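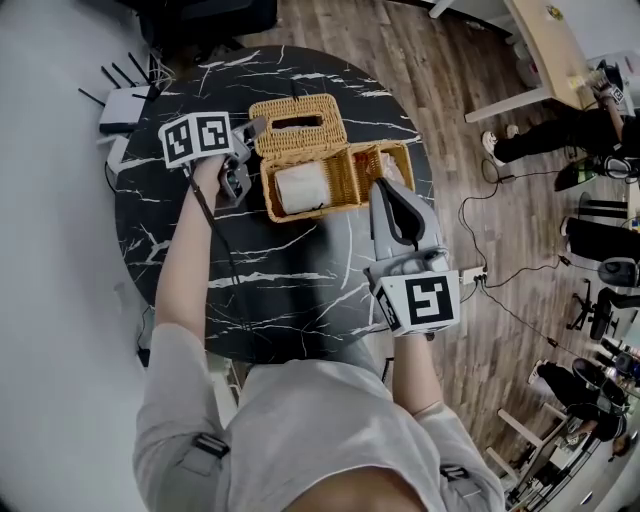

Re: left gripper pose jumps when near the box

From: Aldana Cáceres
To: handheld-users list
Subject: Re: left gripper pose jumps when near the box

Following up on my own message from last month, with what we have found so far. Quoting the original for anyone who joined in July.

> We are recording tabletop tasks with two hand-held grippers,
> a marker cube on each, and a head camera. The task is the
> tissue box one: open the lid, take the roll out, put it back,
> close the lid. The table is round, black, marble pattern
> with white veins, glossy.
>
> The right gripper tracks fine. The left one loses its pose
> during the reach and then comes back with the wrong
> orientation. When we replay those episodes on the arms, the
> left arm twists at the wrist close to the box. On one replay
> it hit the lid hard enough to trip the force limit and we
> had to use the stop button. No one was inside the fence.
>
> We are on the Zusia tracker, default settings. Has anyone
> seen this?
>
> Aldana

Thanks to the people who answered off list. There were two separate faults and I had been treating them as one.

1. Pose flip on the cube

When the left cube is far from the camera, near the far side of the table, the tracker sometimes solves the pose from a single face. With one face there are two solutions that fit almost equally well, and Zusia picks whichever has the lower error on that image. It can change its mind from one image to the next. That is the wrist twist.

We turned on the option that requires two faces for a valid pose. Where only one face is detected, the sample is now marked missing and the episode is dropped if more than 3 samples in a row are missing. We lose more episodes this way. I would still take that over what we had.

Reflections were suggested as the cause. I put a matte cloth over the tabletop and recorded 16 episodes, and the flips were still there at the same spot. So it is not the table, at least not for us.

2. Cable

The left gripper's cable runs back along the forearm. On a long reach it pulls tight, and the connector at the gripper end had worked a little loose. When it drops out, the jaw width reading freezes at its last value. The file looks normal unless you plot the width. On replay the jaws stay open when they should close, or the other way around.

I had assumed the width stream stopped when the connection did. It doesn't. The recorder repeats the last value with a new timestamp. Farías at Clurnasa confirmed this is how the logger was written and says a dropout flag will be in the next version. Until then, check for runs of identical width values while the pose is moving. A real reading always has a little noise in it.

We have changed the connector and leave more slack at the elbow. No dropouts since, but we have only recorded two sessions.

What we changed on the replay side

Nothing goes to the arms now without a check on wrist rate. If the orientation changes faster than a person could turn their hand, the episode is rejected. The first replay of any new batch is run at low speed with one person on the stop and nothing else to do. We should have been doing that anyway.

Still open: the old recordings. The flipped ones can be found by wrist rate, but I don't have a good way to find frozen width in episodes where the jaws were meant to be still. If someone with the Nutetti scripts has tried this, please write, on or off list.

Aldana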